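Home | Stories | Poems | Archive | Contact

The Last Saturday But One

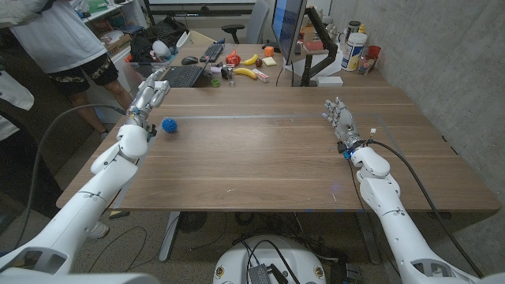

How long does it take to empty a shop? Four weeks, if you ask head office, and I'd have said a good deal longer.

Goodwin's had been on the high street in Brullville since before my mum was born, hats at the front, gloves down the side, and me on the till in the middle. The letter came in June. Ullance, who'd bought us out, were shutting 29 branches and ours was near the top of the list (it went by letter, so you can't take it personally, but I did).

Agnes Sundqvist read it out in the stockroom in her christening voice. Then she folded it up and said we might as well get the hats down.

We had 472 of them - I know because I had to write the tickets. Everything went to half price, then to less, and people who hadn't set foot in the place for years came in to tell me how sad they were and could I do any better on the navy felt.

Ingvild Lindqvist turned up just before six. She'd bought her going-away hat from us nearly 50 years ago and she had it on, green with a bit of net, and she wanted to know if we still did repairs.

"We don't do anything after Sunday week," I said.

"Well, it isn't Sunday week yet," she said, and put it on the counter.

So I found the needle tin. Agnes turned the sign round and made the tea, and I sat there under the bad light stitching the net back on while Ingvild told us all about the honeymoon.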